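Forum index > Handheld data collection > Hardware and budgeting

Thread: Two-gripper kit for home tabletop work - what to budget beyond the grippers

premton_lab
We are planning a small purchase for tabletop manipulation data in ordinary homes. Handheld grippers only, no arm on site. The arm stays in the Premton building and gets trained from the recordings. Current plan is two handheld units per operator and one operator per home. I have pricing for the units. What I lack is a realistic figure for everything else: pads, batteries, storage, cases, spares. Finance wants a single line item by the end of the quarter.

Marulanda
Storage first. People size it for the hours they intend to keep and forget the hours they discard. Size it for everything recorded, then add a second copy. In February we filled our field drives in the third home and lost half a day copying to a laptop.

Pads second. The textured ones wear at the tip, and the wear is uneven between left and right fingers. Buy pads in sets and swap both sides together.

kuna_fab
Disagree on buying pads in sets. We replace singly and log it. Slip on plastic film did not change measurably with one new pad and one used pad. Your numbers may differ if you handle a lot of glass.

premton_lab
Mostly soft goods and packaging. Two views of the sort of table we need to cover:
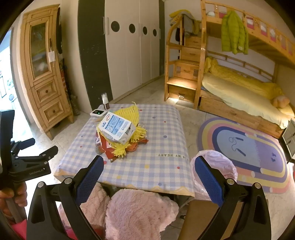
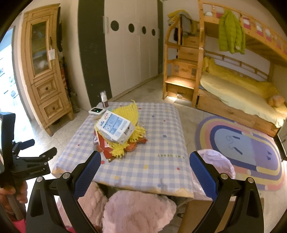

Both views: gingham-covered table, mixed pile on yellow netting, gripper open.

The budget question for this type of pile is whether the stock fingers are enough or whether I should price a second finger set with a narrower tip.

Gus Boateng
Stock fingers for the package. The netting is the problem. Anything with open mesh will catch on a linkage sooner or later, so put your money into spare fingers and pivot hardware before you pay for a custom tip. I would carry one complete spare finger pair per gripper and a bag of pins.

Also, measure the opening against your widest object before ordering. A maximum opening on a spec sheet is usually measured without pads.

Pranance
I'd question the two-unit plan itself. For picking from a pile on a table, one gripper covers most tasks. The second one doubles the calibration time and the battery count, and you have to keep both recordings in sync. Start with one, spend the difference on more homes.

Marulanda
That works until the package and the net have to be separated. One hand holds, one hand pulls. If the task list has any separating, folding or opening in it, buy two now. Adding the second later means repeating the early homes.

Pranance
Fair for separating. I still would not buy two for every operator. Share the second unit across operators and schedule the two-handed tasks together.

premton_lab
Task list is 200 tasks and a good share of them are two-handed, so sharing gets awkward. Noted though. I may cut the order by one pair and see how the schedule holds.

Draft of the extra line, per operator:
- spare finger pair for each gripper, plus pins
- pads, one box
- batteries, double the number in use, and one charger
- two drives, same size
- hard case with cut foam
- consumables for the table (packages, netting, cloths), around 500 dollars

kuna_fab
Consumables looks high unless you are replacing food packaging in every home. Case looks fine. Skip the cut foam and buy pick-and-pluck, as the units will change shape at the next revision and the foam won't fit.

Gus Boateng
Add shipping both ways for one repair per unit per year. Ask the vendor for turnaround time in writing before you sign. Ours was longer than the project phase it was bought for.

premton_lab
Added. I'll post the final sheet once purchasing has been through it.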